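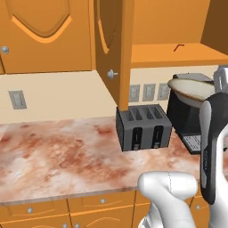
4. Running the Visitor Demonstration

This section covers the simulated kitchen used on Isside open days. The presenter should have read Section 3. Please allow 24 minutes for each group and admit no more than 19 visitors at a time.

4.1 Before Visitors Enter

1. Start the display computer and load the kitchen file.
2. Check that the arm, the counter and the sink can be seen on the main screen.
3. Set the speed to 90 percent.

Note: Loading may take longer after an update – do not restart the computer during this time.
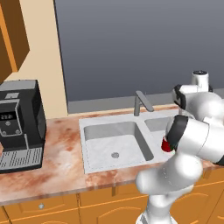
4.2 During the Demonstration

1. Introduce the arm and name the appliances on the counter.
2. Select a camera view. The side view shows the toaster and the coffee machine together.
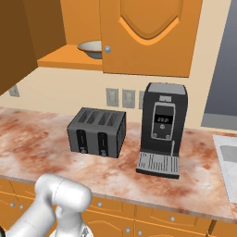 Leave the selected view open while visitors ask questions, and change it only when the arm is at rest.

3. Press Hold before handing the controls to a visitor.

Caution: Do not press Reset while a run is being saved. The run will be lost.

Report faults to Geert Van Wijk. Requests for group visits should be sent to Evdokia Antoniadis.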